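# Bench and Tableware Gallery, Gestent Workshop

Updated November 2018

Reference page for the bench surfaces and tableware kept at Gestent. Notes cover surface, placement and wear. The parts list is held separately under the Kabbaj folder.

**Surface stock**

Tops are bought from Nalanus in dark gray. Each one is wiped down after use and checked for scuffs every 25 days. Light mottling is accepted. Cuts that catch a fingernail are not, and the top goes back for refinishing.

**Bowls**

Stainless steel, round, no handles. Dents on the rim are logged. Bowls with a bent rim are moved to the Zivville store and used for hardware.

**Cups**

Plastic, tapered, stored upright. Replaced when the wall clouds or the rim splits. The June order was for 17 pieces.

**Bench layout**

Dark gray tabletop with a stainless-steel bowl toward the left and a translucent blue cup farther right, opening up. Light wooden board along one edge. The gray surface has faint mottling and scuffs between the two pieces.

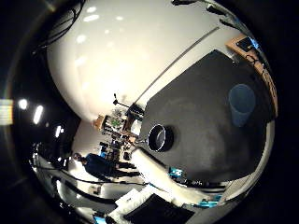 Spacing between pieces is left to the person at the bench, with a minimum of 15 cm from any edge for new setups. Cables are kept off the gray surface and routed over the board or from overhead. Cleaner is plain dish soap in warm water. Abrasive pads leave a shine on the gray finish and should stay at the sink.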